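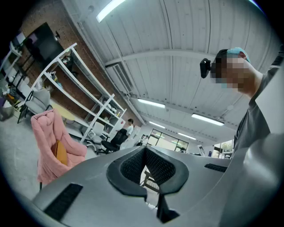 Zilo 手持夹爪：装配、标定与日常维护

这个仓库放的是 Zilo 手持夹爪的配置文件、标定脚本和维护记录，配套的数据卡写在后半部分。目前覆盖 Wosau 这一个采集点的一把夹爪，编号 Z-A。维护人是 Wen-hsiung Man，有问题直接开 issue，我看得很勤！

先说一句私心话：我摆弄过不少末端工具，Zilo 是我用得最顺手的一把。外壳拆装快，指垫换起来不费劲，标定脚本跑完一遍还不够泡一壶茶。所以这份 README 写得有点长，多半是因为我写着写着就高兴了。

目录结构

config/ 夹爪参数、相机内参、时间偏移
calib/ 标定脚本和标定板的 PDF
logs/ 维护记录，按指垫批次分文件
cards/ 数据卡原稿
tools/ 一些小脚本，写得随意，欢迎来改

开工前的准备

夹爪、头戴相机和录制主机要用同一套时钟。上电顺序是主机、夹爪、头戴相机，等主机的终端里出现三行 ready 再往下走。少一行就重新插一遍对应的线，接口松的情况占了我遇到的大多数。

然后跑：

python tools/check_all.py --unit Z-A

脚本会读一遍指间开度、检查相机帧率、对一次时间戳。通过后打印 PASS，没通过会告诉你卡在哪一项。开度这一项最容易报错，通常把两指完全闭合再松开，重跑一次就好了。还是不过，请看下面“开度归零”一节。

主机的录制盘至少留出一整天的余量。旧数据归档请用 tools/archive.py，手动拖文件夹会丢校验文件，我自己丢过两次，补起来很烦。

指垫的检查与更换

指垫是整把夹爪里最值得花心思的地方。黑色、带纹路的那一对，左右各一片，表面状态直接影响抓薄东西时的手感。每 500 次开合擦一遍，4000 次开合换一对，次数由 logs/ 里的计数文件累加，不用人去记。

擦的时候用不掉毛的布蘸一点清水，顺着纹路走。酒精我试过一阵，指垫会慢慢发硬，后来就停了。缝里的碎屑拿软毛刷挑出来，别用镊子尖。

更换步骤：

1. 主机上执行 tools/park.py，让录制程序退出。
2. 两指张到最大，从指根一侧把旧指垫推出来。
3. 清理卡槽，看看底面有没有残留的胶。
4. 新指垫从指根装入，推到听见一声轻响。
5. 闭合两指，对着光看中缝。上下宽窄一致就可以了，一头宽一头窄说明有一片没到位。
6. 在 logs/pads.csv 里加一行，写上批次号和装的人。

第五步千万别省！我有一回急着开录，中缝歪了一点点没管，结果那一整个下午的开度曲线都带着一个小台阶，后处理怎么修都不自然，最后全部重录。
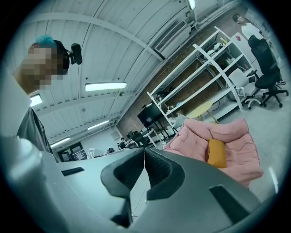 换完指垫一定要重新标定，哪怕肉眼看着和原来一模一样。新指垫比旧的略厚，闭合时的读数会变，拿旧参数去录，软件会以为夹爪一直夹着一张纸。

开度归零

运行 calib/zero.py，按提示闭合、张开，各做五次。动作慢一点、匀一点，结果会漂亮很多。脚本取中间三次的平均值写进 config/z-a.yaml，同时把旧值备份到同目录的 .bak 文件里。

如果五次之间差得太多，脚本会拒绝写入。这时候先松开外壳右侧的固定螺丝，再按对角顺序重新拧紧，力道到手感发紧就停。外壳受力不均会顶到里面的编码器支架，症状就是读数飘。这个毛病我追了整整一个星期，找到原因那天真的开心得在工位上转了一圈。

相机与视角标定

把 calib/ 里的标定板按原尺寸打印，贴在平整的硬板上。夹爪上的相机和头戴相机分开标，先夹爪后头戴。

夹爪这边，标定板要走遍画面四角，远近各来一轮。因为镜头视野大，边缘弯得厉害，角上的样本少了，拼出来的外参就会往一边偏。夹爪自己的指尖始终要留在画面里，别用手挡。

头戴相机每个人戴的位置都不一样，所以每次换人都要重标。绑带先调到晃头不动，再开始。有些同事喜欢戴在帽子外面，完全可以，只是标完以后帽子就别再挪了。

两台相机都标好以后跑一遍 calib/sync.py，对着镜头快速开合夹爪几下，脚本会自己找出时间偏移。输出的偏移稳定在同一个值附近就算过关，忽大忽小的话，八成是主机上开了别的程序在抢 USB 带宽。

试录

正式开录前做一段试录，内容随意：握着夹爪朝几个方向转一转，抬高、放低，空夹几下。回放时我主要看这几样：

指尖在画面里的位置有没有变
顶灯进画面时曝光是不是跳得太厉害
开度曲线和画面里的开合能不能对上
人脸打码有没有跟丢

曝光那一条在 Wosau 特别要留意，夹爪一朝上抬，日光灯管和白色的顶棚会一起把画面推亮。config/exposure.yaml 里有一组专门给这个场地调的上限，别的场地请另存一份，别直接改它。

收工与存放

先停录制，再断夹爪，最后关主机。夹爪平放回箱子里，两指留一点缝，长时间压紧闭合会让指垫变形。头戴相机的绑带松开再收。线缆绕大圈，别打死结（说的就是你们几个）。

箱子里应该有：夹爪本体、备用指垫一对、软毛刷、布、对应的六角扳手、一份打印的检查单。

数据卡

名称：Zilo 夹爪标定与试录集，Wosau
版本日期：2024年4月15日
采集单位：Gronudum 工具组
片段总数：2394
其中通过全部检查的片段：1532
其余片段：保留原始文件，标注了未通过的检查项，不建议用于训练
模态：夹爪相机视频、头戴相机视频、指间开度、时间戳
内容：标定动作、空夹、转动与抬放，不含任务操作
隐私：画面中的人脸做像素化处理，音频不录制
环境：室内单一场地，人员和家具的位置随时会变

未通过的片段我舍不得删。开度台阶、时间漂移、外参偏移都在里面，拿来测检查脚本再合适不过，谁要写新的异常检测，请一定拿去玩！标注在 cards/failed.csv，每行一个片段，列名照着字面理解就行。

已知问题

连续录制很久之后，夹爪的开度读数会有缓慢的漂移。临时办法是中途休息时重跑一次 zero.py。Nair 那边提供的新固件据说改了滤波，我还没在 Z-A 上刷，等手头这批录完再试。

sync.py 在主机休眠唤醒后第一次运行会失败，第二次正常，原因没查到。

tools/archive.py 不支持路径里有空格。

参与维护

改参数之前先开分支，提交时附上试录片段的编号。指垫批次、螺丝有没有动过、谁标定的，都写进 logs/，一句话也行。九月打算把第二把夹爪 Z-B 加进来，配置文件的命名已经按两把来留了位置，到时候 check_all.py 会多一个比对两把夹爪读数的选项，我已经写了一半，很期待。

相关条目
Zilo 指垫批次对照表
头戴相机绑带调节说明
Wosau 场地曝光参数记录
Nair 固件更新日志
录制主机磁盘归档指南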